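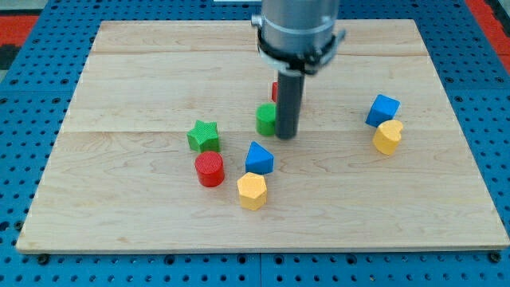

About Ukwood Coins

Ukwood Coins buys, sells and catalogs world commemoratives, mostly modern issues and mostly the kind that were sold to the public as "sure to go up." Most of them haven't. We think you should hear that from a dealer before you hand over your money, and we have lost some sales by saying so.

The business was started by Binta Okoro, who had worked in the back office of a mail-order coin company and typed a great many certificates of authenticity. She came away with a low opinion of certificates. A certificate tells you what the issuer wanted you to think on the day it was printed. It doesn't tell you what the coin will bring at a show in November, and it won't tell you whether anyone has been at the surface with a polishing cloth.

What we handle

Our stock list currently runs to 3,734 coins and medals. The bulk is European and West African commemoratives in base metal and silver. We keep a smaller tray of gold and a long shelf of mint sets, which we price by the coin inside and never by the leatherette. Medals get their own section of the list. Private mints like to blur the line between a medal and a coin, and buyers pay for the blur. If a piece has no face value and no country stands behind it, we call it a medal, whatever the box says.

We don't handle colorized coins, plated "tribute" pieces, or anything with a crystal glued to it. People ask us why. We have never been able to resell one at a price that didn't embarrass everybody involved.

How we describe a coin

Every listing says what is on each side, what the edge looks like, the weight as we measured it, and what is wrong with the coin. The last part is usually the longest. Hairlines, fingerprints, spots under the capsule, a rim knock at four o'clock — we would sooner list it than get the coin back. We don't use the words "rare," "stunning" or "investment." We use "scarce" when we have looked for a second one and failed, and even then we have been wrong.

Grades are our opinion. So are everyone else's, including the ones sealed in plastic. We will sell you a slabbed coin, and we will tell you if we disagree with the number on the label. That has happened often enough that we now put our own grade next to the label grade on the list and let you decide who needs glasses.

Mintage figures deserve a word too. The number printed in the brochure is often the maximum that could be struck, which can be a long way from the number that was. Unsold pieces get melted, or they sit in a vault and come out years later by the bag. Where we know only the authorized figure, we mark it "auth." on the list. Where we don't know anything, we leave the space blank.

The Didero catalog

The part of our work people write to us about is the Didero, our in-house catalog of commemorative die varieties. It began as a card file and is now a searchable list covering 22 issuing countries. An entry goes in only when one of us has had the coin in hand. Photographs sent by e-mail are welcome, but they don't count as proof. We have seen too many "new varieties" that were a scratch and a hopeful eye.

So far 128 varieties have made it in. Nearly 19 others were dropped after a second look, and we keep the notes on those available to anyone who asks. The word "nearly" is there on purpose: two of them may be the same coin described twice, and we are still arguing it out.

The Olaniyan accumulation

Some of you will have found us through the Olaniyan material, a large family holding that came to us in cookie tins and envelopes. It has been called a "legendary collection" elsewhere online. It wasn't. It was a pile of coins bought over many years by someone who liked ships and portraits and didn't care much about condition. There were good things in it, and we've listed them one at a time, with the tin number where we have it. The rest is in our mixed lots, priced accordingly. Please don't pay extra to another seller for the name. Unless the coin comes with our paper ticket, there is no way to tell that it was ever in those tins, and a ticket can be moved from one coin to another.

Selling to us

Send a list before you send coins. Plain text is fine. We'll reply with a price, or with a reason we're passing, and the price is good for as long as it takes the package to get here. If what arrives isn't what was listed, we'll call you before doing anything else.

Don't clean them first. Not with soap, not with baking soda, not with the thing your uncle swears by. If you inherited a complete set on a payment plan, in the original album, be ready for a low number. You are free to get a second offer, and we think you should.

Where we are

Our office is in Zollbridge, upstairs, with no sign on the street. We see visitors by appointment only, between 10 a.m. and 3 p.m. Bring your own loupe if you're used to one. Coins can be viewed under daylight or a desk lamp, your choice, and we suggest trying both before you buy.

Returns are accepted on anything still in the holder we shipped it in. Taken out of the holder, it's yours.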